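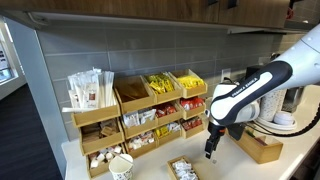 Tritstead's station tea bar gets its winter back

Good news for anyone who catches the early train out of Tritstead: the tea bar on platform two is staying open through the winter after all! I'd more or less given up on it. Last October the shutters came down at the end of the month and stayed down until spring, and I spent a lot of cold mornings holding a flask that leaked into my bag.

The petition in the ticket hall closed with 2583 signatures (mine's on there, in green biro, near a tea stain). The target was 2000, and I remember thinking that was a bit hopeful for a town where half of us drive to Fatden to get the fast service.

Nuttall, the bakery firm that runs the bar, told regulars this week that it will open from 6.30 in the morning until the lunchtime lull. Cheese scones are staying. The soup isn't, which I'm sorry about, though I do know people who'll be pleased never to smell that leek one again.

Prices are going up a little. A small tea will be 97p if you bring your own cup, and I still call that a bargain when you see what they charge at Tultetti, two stops down the line.

The waiting room heater is a separate matter and the railway hasn't said when it'll be mended. Bring gloves. I'll be the one by the timetable with a scone.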